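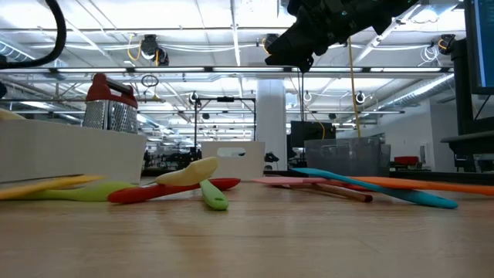
Utensil table, gripper parked over the clear bin side

Ticket 2111 – planner keeps merging the red spatula and the cream spoon

Hi Kerubo, me again! The Linow segmenter gives me one blob wherever things overlap, and the spoon propped on the red spatula is the worst of the lot. The grasp planner then picks a point between the two and bails with "no valid approach."

Tried so far: bumped the depth filter from 6 to 8 (no change), restarted the perception node, and rolled back to the July build. The rollback splits them fine, but then it loses the teal handle – ugh. Koen thinks it's the new edge smoothing. Can I turn that off per camera, or is it global? Logs from the last 100 tries are attached.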